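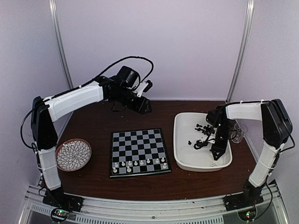

Arbeitsbuch Spielewerkstatt Nestard
Eintrag vom Mittwoch, 3. Februar 2021
Gegenstand: Grundaufstellung der Schachfiguren, Bestand und Ablage

Der Arbeitsplatz wurde um 2 Uhr nachmittags übernommen. Brett und Figurenwanne verbleiben auf der dunkelbraunen Holzplatte. Die Wanne dient bis auf Weiteres als einzige Ablage für nicht aufgestellte Figuren. Der von Herrn Pringle vorgeschlagene Stoffbeutel der Firma Plasport wird nicht verwendet, da sich die Figuren darin nicht nach Farben trennen lassen.

Die Aufstellung beginnt vereinbarungsgemäß mit den weißen Figuren. Jede Figur ist senkrecht zu führen und mittig auf dem Feld abzusetzen. Figuren, die eine Linie berühren, sind sofort zu korrigieren und nicht erst am Ende der Reihe.
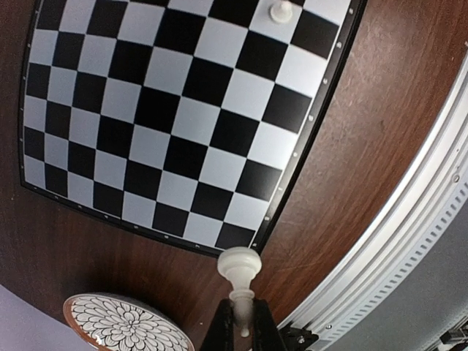 Figuren und Felder

Die weißen Figuren sind cremefarben und glänzend. Fingerabdrücke sind vor der Ausgabe mit dem trockenen Tuch zu entfernen. Der Bauer dient weiterhin als Bezugsmaß für den Sitz auf dem Feld. Filzunterlagen sind bei Baird angefragt, eine Antwort liegt noch nicht vor.

Zur Orientierung: h1 ist ein weißes Feld und liegt, vom Spieler mit Weiß aus gesehen, rechts. Maßgeblich ist stets die aufgedruckte Beschriftung und nicht die Lage des Brettes zur Tischkante. Im Protokoll sind Felder mit Kleinbuchstaben und Ziffer anzugeben. 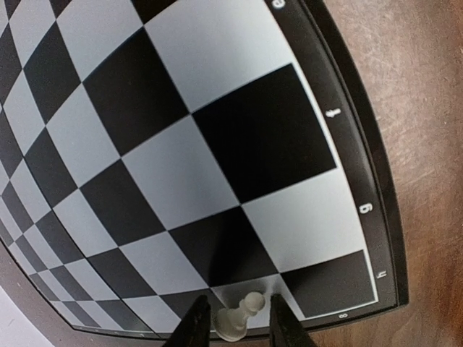 Randbeschriftung an der Ecke h8, Linien e bis h.

Die Beschriftung ist weiß auf schwarzem Rand. Beim Abwischen ist kein Lösungsmittel zu verwenden. Das Ersatzbrett aus Sorkby bleibt im Schrank, Fach 3; die dortige Inventarnummer 116 ist im Verzeichnis noch nachzutragen.

In der Wanne sind Weiß und Schwarz getrennt zu halten. Gemischt abgelegte Figuren werden vor der nächsten Aufstellung umsortiert. Die Wanne steht so nahe am Brett, dass kurze Wege möglich sind, darf jedoch nicht auf dessen Rand aufliegen.
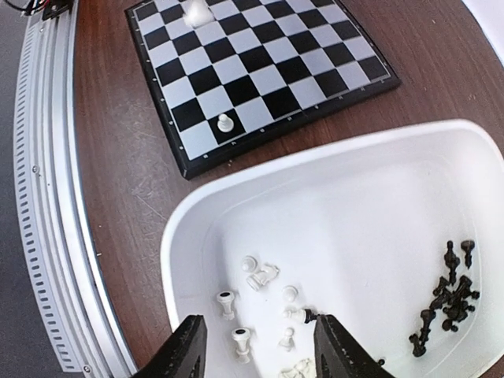
Offene Punkte

Verzeichnis ergänzen (Pringle).
Rückmeldung Baird zu den Filzunterlagen abwarten, gegebenenfalls im April erneut anfragen.
Kratzer in der Tischplatte: leicht, vorerst keine Maßnahme.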